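Kurnton College Robotics Club
Gallery: Table Clearing Project, spring term

The club meets after lessons in the Flandbridge building and is open to anyone on an engineering or computing course. This term's project is table clearing. The arm has to find bowls and other tableware on a cloth, pick them up one by one and stack them by size. We are entering it in the student round of the Trerneo Challenge, where each team gets 600 seconds and loses points for anything knocked to the floor. Our code is called Wei and was started by last year's group. 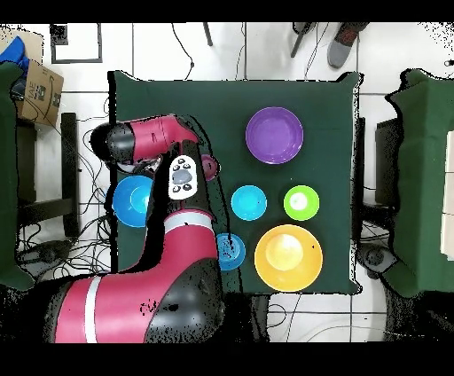 Most of the first half of term went on calibration. The club had never worked from an overhead view before and the measurements from the depth data were out by more than we could accept, mainly near the corners of the table. We wrote a small program that moves the arm to a set of known points and compares where it is with where Wei thinks it is. It takes a while to run, so we start it before the register is taken.

After half-term we split into two groups, one for grasping and one for planning. 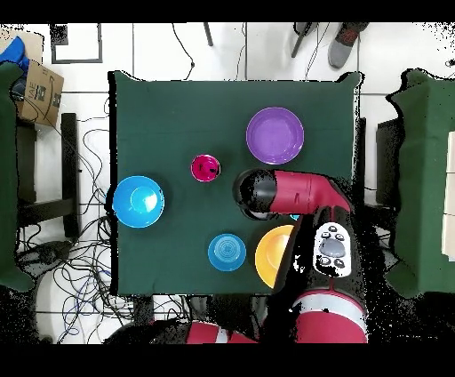

The planning group looks after the order in which things are picked up. The first version always went for the nearest item, and this caused trouble when the arm had to pass low over something else to get there. The second version gives each item a score based on its size and how much of it can be seen. Layouts like this one are useful for testing it, with the yellow plate partly under the arm and the small magenta cup sitting by itself to the left of the purple bowl. An item that is half hidden now gets a low score and is looked at again after the next move.

The grasping group has been working on rims. Wide bowls and narrow ones need different approach angles, and the settings are kept in one shared file. Please do not edit it without telling the other group. We have 3000 saved grasps from simulation and 500 from the real arm, and both sets are on the club drive.

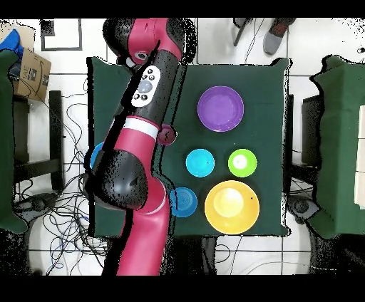
Yellow and purple bowls on the right, smaller ones between them, arm over the left half of the table.

Still to do before the Trerneo round in March: faster stacking, a proper stop routine and the team poster. New members are welcome until then. Sessions start at 5 and you should bring your own laptop if you have one.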